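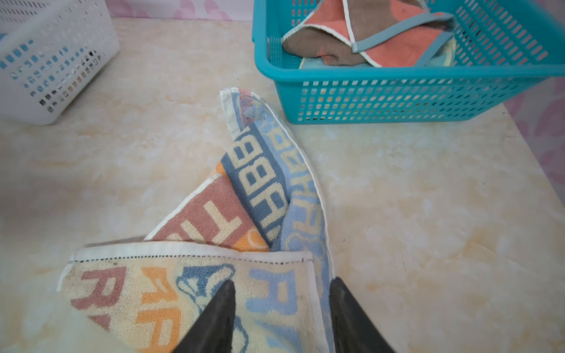

## 4. Folding and sorting the small towels

This section is for the guest rooms at Brirkia. Please read it one time to the end before you start.

**You need:** one clear table, one white basket for folded towels, one teal basket for towels that wait.

1. Wash your hands and wipe the table. Let the surface dry completely.
2. Put both baskets at the back of the table, the white one on the left. Leave free space between them.
3. Take one towel from the teal basket. Shake it two times and lay it flat, with the printed side down.

**Note:** Terry cloth can twist when you pull it by one corner. Hold it at two corners of the same hem.

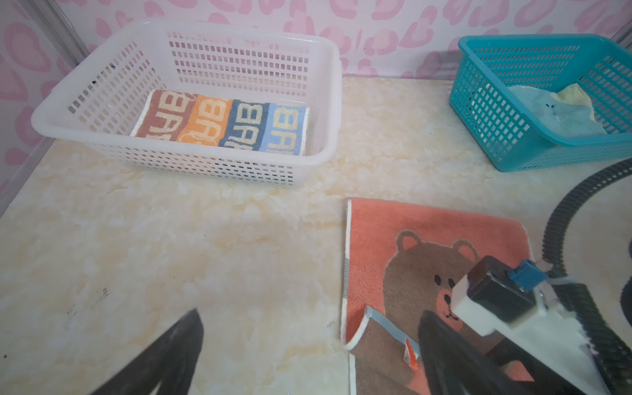

4. Bring the short hems together and press the fold with your flat hand. Fold one more time if the towel is still wider than the basket.
5. Lay the towel on the bottom of the white basket. Do not push it into the corners – the hem will bend and you must fold again.

**Caution:** Do not use a towel with loose thread or a dirty hem. Give it to Natsumi Kuroda in the laundry room. 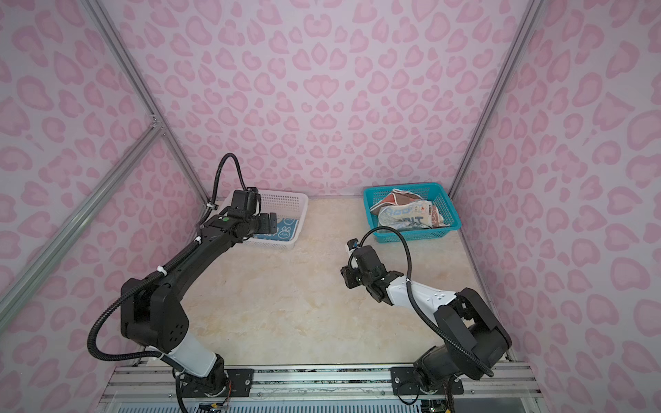 ### 4.1 Towels with printed letters

Our stock is 200 small towels, and 116 of them have letters or a rabbit print. For these, Gilmar Bittencourt asks for a neat front side.
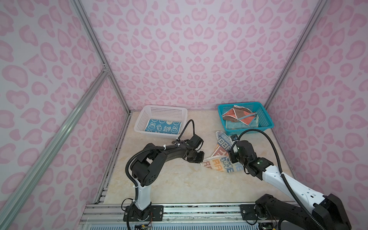

Choose which side of the print will be on top before you make the first fold. With a rabbit towel it is simple, as the small white faces repeat on the light blue cloth. A cream towel with large letters needs more attention. If it is twisted into a long curve on the table, open it fully and smooth it from the middle to the hems.

6. When the teal basket is empty, write the number of folded towels on the shelf card.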